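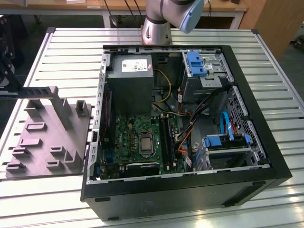
3.2 Layout of the desktop towers

The study covers desktop computers that reached the Trirgate sorting hall as whole units. Laptops, all-in-one machines and towers already stripped by the previous owner were set aside. This left 126 towers, of which 47 came from a single office clearance in Druvberg and were close to identical inside. The rest were mixed in age and make.

Every tower was laid on its side with the side panel off before the layout was recorded. In this position the main parts can be reached from above, and the case does not have to be turned again until the board comes out. We noted where each part sat, how it was held, and which cables crossed it. A part was called "free" if it could be lifted out once its own fasteners were undone, and "covered" if a cable or another part had to be moved first.

Figure 2. Open tower on the work table, with the power supply, motherboard and drive bays exposed.

The tower in Figure 2 has its power supply at one end of the case, and a green motherboard below it. The processor sits in a metal retention bracket near the middle of the board. Two memory slots lie beside it, and a graphics card is fitted along the lower edge. The optical drive cage has a blue plastic release latch, and the hard drive bay uses a caddy in the same color. Colored latches of this type were helpful in sorting, as they usually meant that a drive could be taken out without a screwdriver.

Cables were the main source of covered parts. Power wires leave the supply as one bundle and loop down toward the board, and data cables run across the space between the board and the drive bays. Lindemann's parts guide treats the power supply as the first item to remove. We found this hard to follow in the smaller cases – the supply could be unscrewed, but its wires still held it to the board and drives. Unplugging all the cables first took longer at the start and saved time later.

Memory was free in most towers. Graphics cards were more often covered, usually by a loose power lead, and the slot catch was sometimes hidden under the card itself. Processors were always left in place until the board was out.

Fasteners also varied. The Druvberg units used the same screw throughout, while the mixed group needed up to three drivers for one case. Screws were kept with the case they came from and weighed together with the steel. The Grimov scale used for this step reads to the nearest gram, so single screws were not weighed.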